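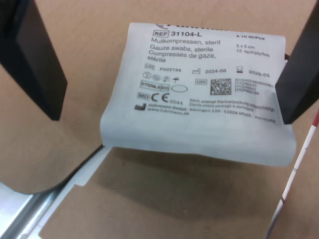 Ottó Szabó, bench reviewer

Gedstead soft-pack finger set, for parallel grippers

The product page promises "any pouch, any angle". I have heard that before. Fingers that do fine on boxes tend to let go of paper, or crush it, and the 5 x 5 cm gauze swab pouch is a mean test: a soft printed top and a bottom that flops wherever it likes. These squeeze it from the sides, and the paper wrinkles at the contact point. For a shared workshop I can live with that. For anything that has to stay sealed, I'd want to see numbers, and Gedstead doesn't publish any.
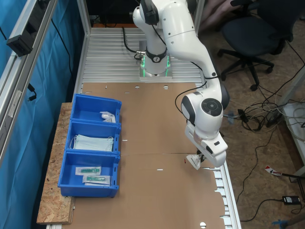 Finger reach is what the money buys, and the extra length is only useful if your layout leaves room for it. Check that before ordering. Low blue bins with sloped fronts, lined up along one side of the table, suit these fingers well enough - tall straight-sided ones are another matter. The mounting screws are ordinary and the manual is 12 pages, mostly warnings.

In the box: 2 fingers, 2 spare pads, screws
Weight: 328 g
Spare pads: sold by Pitadow only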